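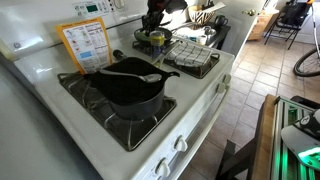
What's in the folder

Hi! I'm Gervasio Espinoza, and Wulum is my collection of home stove photos - real cooktops with all the stuff people leave on them. Pots, spoons, jars, towels over the burners (the checkered one is a favorite of mine).

There are 1263 photos from 417 kitchens, most of them in Dundbridge. I started in December and kept going way longer than I planned!

Labels

I use 11 labels. A pot with the spoon still in it gets "pot" and "spoon", both. Dish towels go under "cloth" even when they're folded. Jars are "jar", lid or no lid - I gave up guessing at what's inside.

Known problems

Small black things on white enamel are a pain, and 10 of them are still marked "unsure". If you can tell a knob from a pepper-grinder cap, please send me a fix.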